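**Clesenau, Saturday, March 16, 2019**

# Student robot club takes on the cable box, and the cable box holds its own

The Lallel robotics club spent Saturday teaching machines to do a job that most of its members refuse to do at home: put a cable away properly.

The work is for the Solberg Packing Round, a student contest in which a robot has to pick up a loose cable, lay it in a cardboard box and shut the lid. The rules run to 52 pages, of which the club admits to having read the ones with pictures. Scoring is out of 60. A closed box with the cable inside is worth most of that, a tucked flap earns a bonus, and a box that ends up on the floor earns a short talk with the judges.

The club began practicing in October with wooden blocks, which went so well that several members began describing themselves as engineers. Then came cables. A block stays the shape it was when you last looked at it, and a cable has other ideas. Saturday's session was the first full day on contest boxes, and the morning went mostly to the question of where in the box the cable ought to lie so that the lid can come over without a fight.

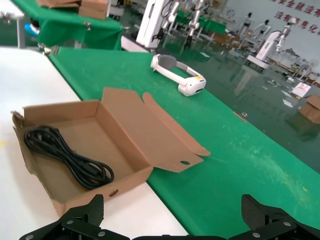
## Left side, right side

Opinion in the club is split between the left-siders, who want the coil pushed up against one wall, and a faction that wants it dead center. The left-siders say that a coil against the wall can't wander. The centrists say it can, and that it does so at the exact moment the lid starts moving. Both groups have charts. The charts use different scales, and a meeting to agree on one scale has been put off twice.

A side dispute concerns the cardboard itself. Boxes get reused for practice until they give up, and a corner that has been grabbed a few dozen times goes soft and starts to peel. Purists want a fresh box for every attempt. The club's budget, which was 639 dollars for the whole school year and went largely on tape and replacement finger pads, would like them to reconsider. For now the rule is that a box retires when its lid no longer stands up for itself.

Beginners in the club start out on paper. They have to write down every move a hand makes when it closes a box, in order, with nothing skipped. Most first drafts have five steps. The sheet that finally passed review this winter had 58, including two for letting go — a thing people apparently do without planning. Parents who came to the fall open house were invited to try it and were, by all reports, humbled.

## Two arms, one lid

The contest allows one arm or two. Lallel has entered the two-arm class, on the theory that one hand can mind the cable while the other deals with the lid. Its main rival, the club from Flonddale, is also in the two-arm class and has a habit of posting its best runs online with music on them. Lallel members have watched these videos many times and would like it known that they are not bothered.
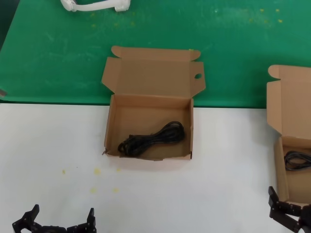

Timing is where the club expects to win or lose the round. Each team gets a fixed stretch on the table, and a run that finishes late counts the same as one that never started. The lid eats most of it. When it stands straight up behind the tray, as the one in the middle does, a gripper has to reach over the coil to get at the curved flap on top, then bring the whole thing forward and down without dragging any cable along. The side flaps, angled outward, have to be coaxed in on the way. Students who have done this by hand every day of their lives were surprised to find they had a technique.

The current plan is to slow down the first half of the motion and hurry the second, which the left-siders and the centrists both support, each for reasons they say the other group has misunderstood. A proposal to skip the tuck flap and live without the bonus was voted down by a wide margin, mainly on grounds of pride.

The Packing Round will be held at the Clesenau exhibition hall later this spring, with the two-arm class in the afternoon. Admission is free. Teams bring their own cables, and the judges supply the boxes. Practice continues after school until then, and new members are welcome at any level, though they should expect to write out the 58 steps first.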